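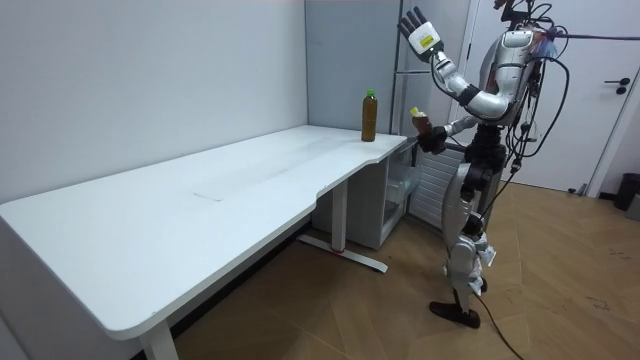

Keeping Coins at Home: Handling and Storage

Wash and dry your hands before you open an album. Hold each coin by the edge, over a folded towel, so that a dropped piece lands on something soft. Finger marks on copper can darken within weeks and they don't come off.

Do not polish. Silver dip, baking soda and toothpaste all take metal off the surface, and a dealer will spot it right away. If a coin has loose dirt on it, rinse it in distilled water and pat it dry with a soft cloth. Never rub.

Soft plastic flips that smell like a shower curtain contain PVC. It leaves a green film on silver and copper. Move those coins into Mylar flips or cardboard holders. When you staple cardboard holders, flatten the staples with pliers or they will scratch the coin in the next pocket. I use four staples per holder.

Label before you file. Write country, year and denomination on the holder in pencil, and do it before the coin goes in. My own list runs to 439 coins and 238 of them are small change, so I gave those plain numbers and kept the details in a notebook. 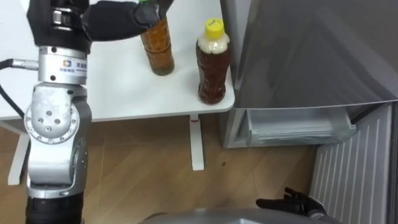
Robot hand and arm over a white table.

Where to keep the albums

A bedroom closet is better than an attic or basement. Stand albums upright and don't pack the shelf tight. Put a packet of silica gel in each box and change it when the beads turn color. Rubber bands and newspaper should stay out of the box, as both give off sulfur.

Paper rolls are fine for duplicates. I stop at 25 coins to a roll with the larger sizes, which split the paper if you force in more.

Last updated: May 2024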